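Comparing two finger sets on a laundry loading task

This page covers how to run a fair side-by-side test of two finger sets on one parallel gripper, using a front-loading washing machine as the target. It was written for the Debnath controller, but the steps carry over to any arm that lets you log finger position and motor current. You will need both finger sets, a wrist camera, a basket of mixed clothing, and most of an afternoon.

The two sets used at Tarkemmont were the Rultora standard fingers and a softer pair from Flititz. Both mount with the same bolt pattern, so the swap takes a few minutes. Tip length is different, and that matters more than you might expect once the arm gets close to the drum.

1. Fix the machine and the baskets

Park the washer where it will stay for the whole test and mark its feet on the floor. Open the door all the way. A half-open door drifts when the arm brushes it, and you will end up comparing door angles instead of fingers. Put the source basket in front of the machine and mark its corners as well. Keep any second basket off to the side, outside the approach path. Route the washer's power cord clear of the arm base.

2. Set the camera exposure by hand

The drum is polished steel and the door glass throws highlights. With auto exposure on, the picture darkens as the wrist approaches the opening, and fabric inside the drum becomes hard to separate from the shadow. Lock exposure with the wrist held in front of the open door, then lock white balance.

3. Zero the fingers

Close the fingers with nothing between them and record the position reading. Do this again after every finger swap. An offset left over from the previous set will make every grasp look thinner or thicker than it is. Then close on a single layer of cotton and record that reading too.

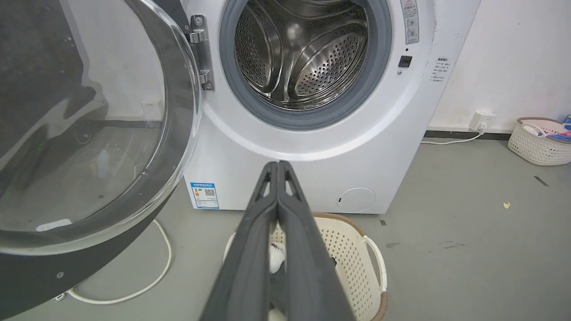
The difference between those two readings is your detection margin. If it is smaller than the repeatability of the gripper, position alone will not tell you whether cloth is held, and you need motor current as a second signal. With the Flititz pair the margin was usable for cotton but poor for thin synthetics. The Rultora fingers did better on thin cloth — the tips deform less, so less of the fabric thickness gets absorbed.

Set the same closing force for both sets. Do not tune it per set at this stage. We used 36 percent of maximum.

4. Run the pick and load cycles

Run each set for 139 cycles in the same order of garments. One cycle is approach, close, lift, move to the drum opening, release, retract. Log a miss, a drop in transit, or a snag on the door gasket as separate outcomes. Lumping them together hides the most useful result: long tips tend to pick well from the basket and then catch on the gasket while backing out.

Stop and re-zero every 13 cycles. Wipe the tips with a dry cloth at each stop, as lint changes friction.

5. Check clearance with the fingers open

Open the fingers to 79 mm at the hover point in front of the machine. Look at the wrist view and confirm that both tips stay visible, and that neither one hides the lower lip of the drum opening. If one does, raise the hover point or tilt the wrist a few degrees, and use the new pose for both finger sets.
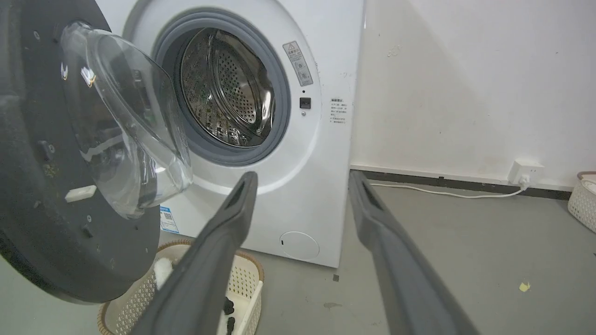 6. Compare the logs

Sort outcomes by garment before looking at totals. A set that wins overall may lose badly on one fabric, and that fabric may be the one you care about. Plot motor current at closure against outcome. If drops cluster at low current, raise the closing force and repeat only those garments. If they are spread evenly, the grasp point is the more likely cause — check the camera calibration before blaming the fingers.

Save the hover pose, exposure values and zero readings with the log. Without them the run can't be repeated after the next finger change.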